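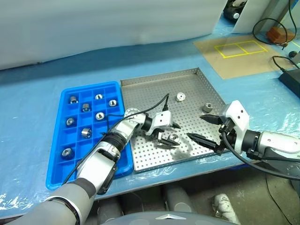
**turko_bench** · Member, two-arm sorting build

**Left gripper drops nuts when lifting from a perforated steel tray**

I have a two-arm setup on a bench in a shared workshop. The job is to take metal nuts off a square steel tray and put them one per cell into a blue plastic compartment tray on the left. Both arms have grippers with black fingers.

Picks from the center of the steel tray fail far more often than I can accept. Last session was 62 attempts on the left arm with 11 drops. The nut is gripped, rises a few millimeters, then rotates and falls out. The ring-like nuts are worse than the hex ones. The steel tray is perforated and has a raised rim, so I approach at an angle and keep the fingertips slightly above the surface.

Things I have tried:

- Increased grip force. No change on hex, worse on round.
- Slowed the lift. Fewer drops, but the cycle is too long.
- Closed for 700 ms before lifting. No measurable difference.

The arms run from one controller script (Fliveo, stock settings apart from speed). Is this a finger problem or an approach problem?

---

**Bautista** · Regular

Approach problem first. If the fingers close above the middle of the nut, the contact is above the center of mass on one side and below it on the other as soon as the wrist is tilted. More force then turns the nut instead of holding it.

Check these in order:

1. Set the wrist so the fingers close parallel to the tray surface.
2. Lower the grasp height to half the nut height. Measure from the tray surface, excluding the rim.
3. For hex nuts, rotate the gripper so the fingers meet two opposite flats. If you use a fixed angle you are gripping corners on part of your picks.

Also watch the tips at the new height. A pointed tip can enter a hole in the tray and stop the finger before it closes — the controller may report a normal grasp because it sees resistance. A thin solid sheet on the tray rules that out in one test.

---

**tresen** · New member

I would just get suction cups. Worked for me on flat parts.

---

**Bautista** · Regular

Suction on a part with a hole through the middle needs a cup that seals on the face only. On small nuts there is very little face. I would not start there.

---

**turko_bench** · Member, two-arm sorting build

Wrist leveled and grasp height lowered. 2 drops over the same number of attempts, both round nuts. I have not done the flat alignment yet. Will try the sheet on Tuesday.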